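Corley Live Forum > Tour news > Dronia add a second night at the Palacios

msikora
Tue 12 January
Second night confirmed!! I was in the queue at number 209 this morning, watching the little bar crawl along, and the first night went before I even got to pick a seat. Then the email landed at lunch and I got 4 together in the balcony. I haven't seen them since the December show at Serken and I'm still humming that encore.

tzanetos_l
Congrats! I got the first night and I'm thrilled, but I do think they knew about the second date all along. Holding it back just makes people panic and buy bad seats.

msikora
Maybe, but venues have to clear the date first. I'd take a late extra show over no extra show any day.

tzanetos_l
Sure, but a heads-up would cost them nothing. My sister paid for a seat behind a pillar at 9:05 and could have had the front row for night two.

evdokia_m
Pillar seats at the Palacios aren't that bad — the sound up there is gorgeous. Anyway, can we talk about what to wear? Last tour half the floor was in black and it looked amazing when the lights came up. I'm all in again.

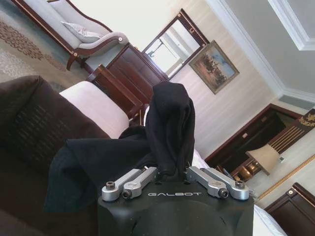

Reply 7 of 15

maxi_sosa
All black for me too, Evdokia! Does anyone know who's opening? I heard it's a different support act each night, and if so I may have to go twice.

rallis_a
Same opener both nights, according to the venue page. Doors are at 7 and the opener gets 40 minutes. Please get there early for them, they were so good in the small room last year!

maxi_sosa
Hmm, the page I saw only listed one for the first night. I'll check again, but I'm hoping you're wrong, sorry :)

msikora
Either way I'll be at the side doors by 6 if anyone wants to say hi.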